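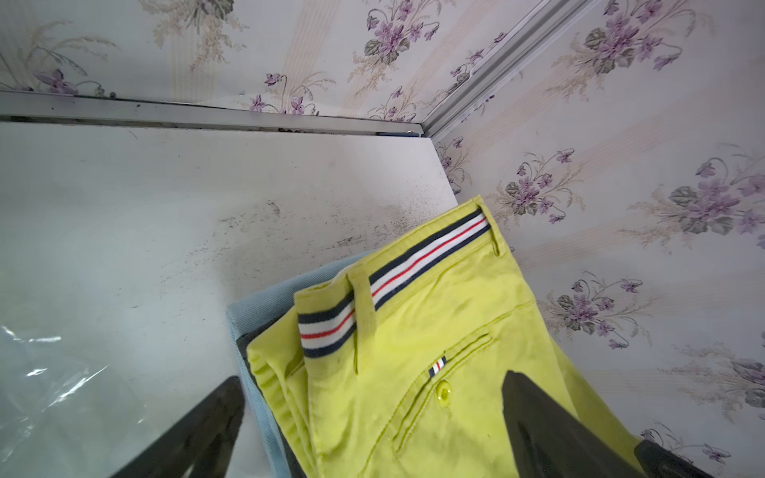 4. Folded goods: picking from the shelf

For shift leads and packers at the Sorkport returns room. Read section 3 first if you've not used the Vilard arm before.

4.1 Start of shift
1. Check the shelf is clear of loose plastic bags, tags, hangers. Bags get pulled in with the cloth.
2. Wipe the shelf. Dry cloth only.
3. Log in at the Wirora screen, pick FOLDED, then your bay number.
4. Stand behind the yellow line. Press START. First pick is always slow — leave it be.

4.2 While it runs
1. Arm takes the top item only. If two come up together press HOLD, split them by hand, press RESUME.
2. Trousers go waistband away from the fingers where you can. Buttons and belt loops can catch.
3. After 20 missed picks the arm parks itself. Call the lead, dont keep restarting it.

CAUTION: Never reach in between the fingers on HOLD. Grip stays on. Use RELEASE, wait for the green light, then reach.

Note: grip setting 13 for cotton, lower for knits. Do not change it for one awkward item, put that one in the hand tray.

4.3 What's changed for packers
Lifting and stacking is now the arm's job. Checking is still yours — stains, missing buttons, wrong size in the bag. Nobody is timed against the arm. The old hourly pick sheet went in October, please bin any copies.
Swap between screen and hand tray every two hours. Ask if you havent been shown the screen, training is paid time.

4.4 Fault codes
141 — fingers not closed fully. Press RELEASE, clear the cloth, RESUME.
Any other code: write it down, tell the Gebru desk.
Finger pads are changed at 3,000 picks, by the lead and with the power off. Tehy are kept in the drawer under the screen.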